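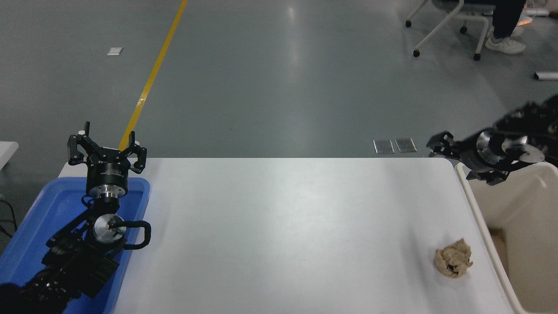
Forum > Atelier et second œuvre > Sols

Ragréage fibré sur ancienne chape : délai avant pose PVC ?

jimhof
Bonjour. Local de 60 m2, chape ciment ancienne, colle grattée, primaire Zodura passé en deux couches. J'ai coulé un ragréage fibré Hamdy, 3 mm en moyenne, jusqu'à 8 dans un angle. La fiche indique un recouvrement possible le lendemain. Le poseur, M. Hauser, veut attendre une semaine. Qui a raison ?
Jonas

plattner_k
La fiche donne un délai à 20 °C et pour l'épaisseur nominale. Dans l'angle, tu es largement au-dessus. Le délai ne se lit pas sur un calendrier, il se mesure : bombe à carbure, prélèvement dans la zone la plus épaisse.

aigner.l
Pas d'accord pour la bombe. Sur un ragréage mince, le prélèvement ramasse surtout du support et le résultat ne veut pas dire grand-chose. Je préfère une sonde d'humidité relative dans la chape, rebouchée ensuite.
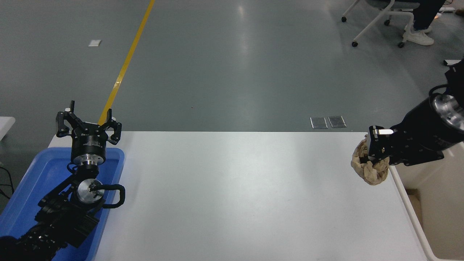

Pour le PVC en lés, je regarde aussi la remontée par le dessous. Dallage sur terre-plein ou plancher sur cave ? Si c'est un terre-plein sans film, attendre une semaine ou un mois n'y change rien, il faut une barrière époxy.

jimhof
Terre-plein, bâtiment des années soixante. Pas de trace de film au carottage de juin.

plattner_k
Alors aigner.l a raison sur ce point, le délai devient secondaire. Je maintiens la bombe, mais dans la chape elle-même, à mi-épaisseur. Une sonde posée la veille au soir n'est pas à l'équilibre.

aigner.l
Je n'ai pas parlé de la veille au soir. Trois jours minimum, trou bouché et chauffage stable.

hoshino_n
J'ai eu le cas avec une colle acrylique Rornier : cloques le long du mur nord au bout de deux hivers. Dépose complète, ponçage diamant, époxy sablé à refus, nouveau ragréage. Le devis de reprise dépassait celui de la pose.

jimhof
Vu. Je fais mesurer la chape avant de commander les lés. L'époxy peut se mettre sur le ragréage existant ?

plattner_k
Non – il faut revenir à la chape. Le ragréage se coule sur l'époxy sablé, pas l'inverse.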